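4.3 Checking the crosswalk layer

1. Load the Steststead map and start Bedura in replay mode.
2. Set the perception rate to 10 Hz and the lookahead to 30 m.
3. Enable the crosswalk and stop line layers.

Note: Restart the planner after any layer change.

Caution: Do not tune yield distance in replay - the planner output is not fed back.

The crosswalk layer must match the rendered road before the planner is enabled. Check the far end first, where the bars compress into fine lines next to the pedestrian on the corner, and confirm that the polygon reaches the curb.

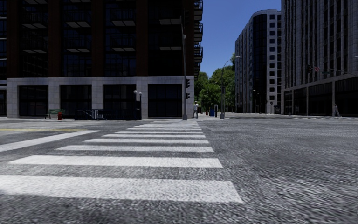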